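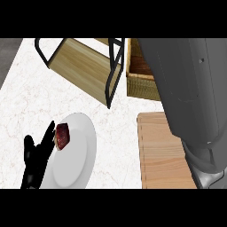 The simulated kitchen at Trurnwood, with the gripper holding a piece of meat by the rim of the plate.

I'd been wanting to get inside Trurnwood ever since I missed their open day last July, so when one of the engineers there offered me an hour and a cup of tea I was on the train before I'd really thought about it. (It was very good tea, by the way!)

The kitchen they wanted me to see lives on a computer. It's called Lundinow, and it's where their robot arm practises putting food on plates. "People come expecting a chef in a metal suit," the engineer told me. "What they get is me, a screen and a steak."

And I did watch that steak for ages. One run asks the arm to take the meat to the white plate and let go, and that's the whole job. So why is it hard? "Because you've never had to think about it," she said. "You know how hard to pinch. We have to work that out from nothing, and a steak is a horrible shape."

They'd done 200 runs that morning and 172 had ended with the meat on the plate. I said that sounded pretty good. She pulled a face. "Would you eat somewhere that dropped the other 28?"

I asked why they bother with the stool and the basket and the marble worktop, seeing as the arm only wants the plate. She laughed – I gather she gets asked this a lot. "Your kitchen has stuff in it. If we train it in a blank white box, it falls to bits the first time it sees a chair." They swap the furniture and the worktops about, and there are 135 versions of the room so far.

Then I had a go myself, with a hand controller, and I was dreadful. Four tries, and the steak went on the floor every time. "That's all right," she said, "it's clean in there."

The next step is a real arm in a real kitchen, a project they're calling Ralen. She wouldn't give me a date for it, though I did ask twice.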